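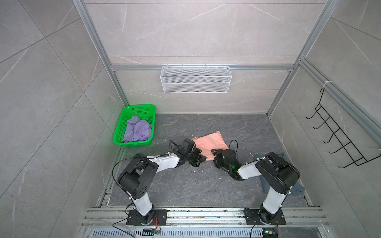 Saum zuerst, Falten später

Wer hier schon länger mitliest, weiß, dass ich seit Januar an einer einzigen Frage herumkaue: Wie bringt man zwei Arme dazu, ein zerknülltes Stück Stoff so anzufassen, dass man danach überhaupt sinnvoll weitermachen kann? Das Falten selbst ist ja fast schon der gemütliche Teil. Wenn das Teil flach liegt und man weiß, wo oben und unten ist, klappt es bei uns ziemlich ordentlich. Aber bis dahin! Da wird gezogen, losgelassen, wieder gezogen, und am Ende liegt der Stoff genauso da wie vorher (nur woanders).

Unser altes Verfahren, intern heißt es Flasel, hat den Greifpunkt aus dem Übersichtsbild geholt. Höchster Punkt im Haufen, zugreifen, anheben, schauen. Das ist simpel und man kommt damit erstaunlich weit, solange die Sachen klein sind, bei Lappen zum Beispiel. Bei einem T-Shirt erwischt man aber meistens irgendeine Stelle mitten im Bauch, und dann hängt da ein rosa Sack am Greifer, der einem nichts verrät.

Was wir jetzt anders machen

Die neue Variante heißt Ivham, und die Idee ist schnell erzählt: Das Übersichtsbild darf nur noch sagen, wo ungefähr Stoff liegt und welcher Arm von welcher Seite kommt. Wo genau die Finger zugehen, entscheidet die Kamera am Handgelenk, und zwar während der Bewegung. Gesucht wird eine Kante, am liebsten ein Saum. Ein Saum hat nämlich eine Richtung, und an der kann der zweite Arm sich entlangarbeiten, bis er die nächste Ecke hat.

Trainiert haben wir mit 1204 vorgeführten Griffen. Eigentlich sollten es glatte 1000 werden, aber ich konnte nicht aufhören, und Amos Ridgeway hat mich auch nicht gebremst, im Gegenteil, der saß abends noch daneben und wollte »noch schnell die schwierigen« haben. Schwierig heißt bei uns: Kante nach innen umgeschlagen, oder zwei Lagen so übereinander, dass man von oben nicht weiß, welche man eigentlich will.

Am meisten Ärger hat übrigens die Absprache zwischen den Armen gemacht. Beide wollen an dasselbe Stück Stoff, und wenn der linke schon hält, ändert jede Bewegung vom rechten die Form, die der linke gerade zu kennen glaubt. Wir lassen deshalb immer einen Arm stillhalten, bis der andere seinen Griff gemeldet hat. Elegant ist das nicht, langsam auch noch, aber ich kann nachts wieder schlafen. 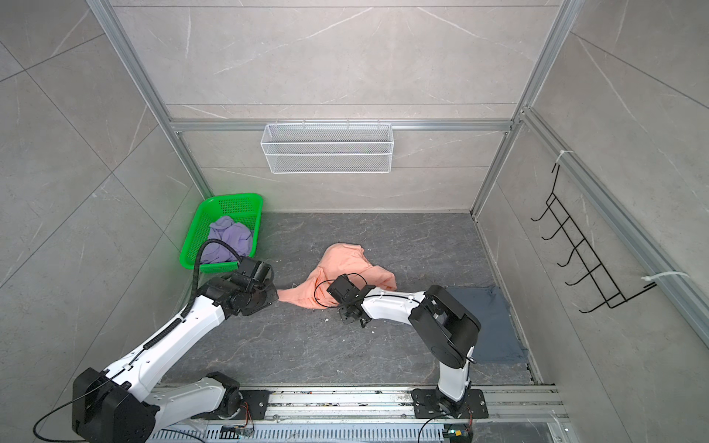
Und, bringt es was?

Ja! Von 100 Versuchen mit dem pfirsichfarbenen Shirt sind 7 komplett danebengegangen, also ohne brauchbare Kante in irgendeinem Greifer. Mit Flasel war das so viel häufiger, dass ich die alte Tabelle hier lieber gar nicht abtippe. Am besten läuft es, wenn die Doppelnaht am unteren Rand ins Bild der Handgelenkkamera kommt. Die ist nur ein bisschen dunkler als der Stoff, mit bloßem Auge übersieht man sie leicht, und trotzdem hängt das Modell sich sofort dran fest.

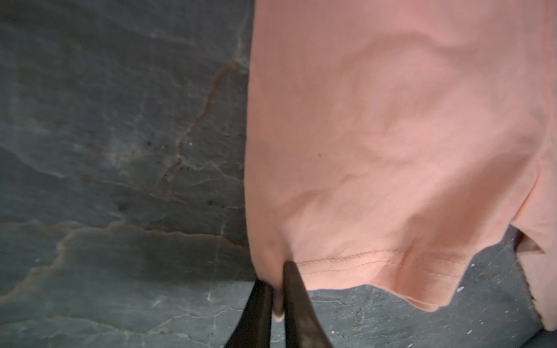 Zuletzt geändert: 23.10.2025

Was noch nicht geht: dünner Stoff, bei dem beide Lagen zusammen zwischen die Finger rutschen. Das sieht dann nach einem perfekten Griff aus, und erst beim Auseinanderziehen merkt man, dass Vorder- und Rückseite gemeinsam mitkommen. Oyelaran, unser kleines Auswerteskript, zählt so etwas leider als Erfolg. Das muss ich reparieren, bevor irgendwer die Zahlen ernst nimmt (die 100 oben habe ich deswegen von Hand durchgesehen, mit sehr viel Tee).

Danach kommen die anderen Farben dran. Ich bin gespannt auf das Graublau auf dem dunklen Boden, da ist der Kontrast an der Kante schon für mich eine Zumutung. Den Code lege ich ins Rarnolbridge-Verzeichnis, sobald die Kommentare darin jugendfrei sind.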